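Falwood Lunch Club – progress report, 3 February 2020

Hi Saranya,

Good news first – we served 1154 lunches this term, up from 324 last spring! Bontu has the new menu going and the soup is a hit. 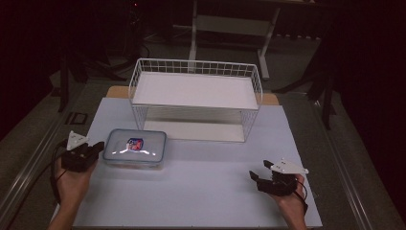
White wire basket and a clear food container.

The Mamo Street kitchen is still waiting on its sink, so Zsolt cooks at home and drives over.

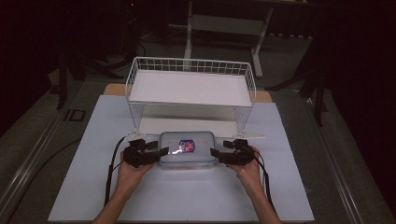

He'd love gas money, and I said I'd ask. We've spent 1247 dollars so far, mostly on rice and chicken. 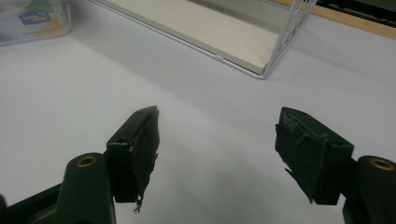
Next up

Six more families start in April.

Saron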